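Slide 4 – the shelf task

Our club picked restocking for the November round. Solveig Tangen wrote the rules: an item starts on the table or in a tray and has to end up on a tier of the clear stand. Teodor Løken did the grasp code.

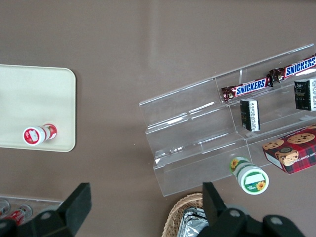
Bottles lying on their sides gave us the most trouble. We logged 100 tries on them and changed the approach angle after that. Boxes were easier – flat sides, two fingers.

Pause for questions, then Gangadharan takes slide 5 on scoring.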